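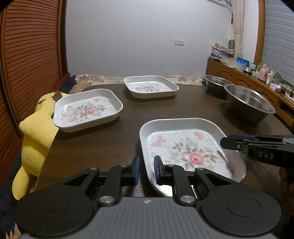

Floral trays on the table, September meeting

3 min read

Ansah Street Supper Club: what we talked about in September

I took the notes again, so blame me for the spelling. We started at 6 and Iddrisu Aryee had the chair, mostly because he got to it first.

Last month's minutes were fine with everyone except Elikem Mahama, who wants it written down that she offered to price the hall and did not promise to book it. Fixed!

Hall. Elikem called Flendiver and the big room is $500 for the evening, kitchen included, chairs extra (I know, I know). Dramidau is cheaper but the oven there only has 2 working shelves, and we all remember the lasagna. We voted for Flendiver. I voted for Dramidau and would like that noted, so I'm noting it.

Money. We have $2000 in the account after the summer picnic. Iddrisu would like to keep half of it back for the winter suppers and I think he's right, though I did ask if we could get better coffee first. We can, as long as I'm the one who goes and buys it.

Menu. This took forever. Groundnut soup is in, the rice is in, and the second dessert got pushed to October when we couldn't agree on whether pie counts as one dessert or several. Elikem is making the soup. Please tell her about allergies before she shops and not while she's stirring.

Music. Drukurine said yes! They want to set up by the side door and they'd like to be fed, same as last year.

To do: Elikem books the hall, Iddrisu pays the deposit, I type up the sign-up sheet and get the coffee.

We wrapped up when the parking ran out. Next meeting is in October, same time.

14 shares | 3 comments

Related
Summer picnic: who still has the big cooler?
August minutes
Winter supper sign-up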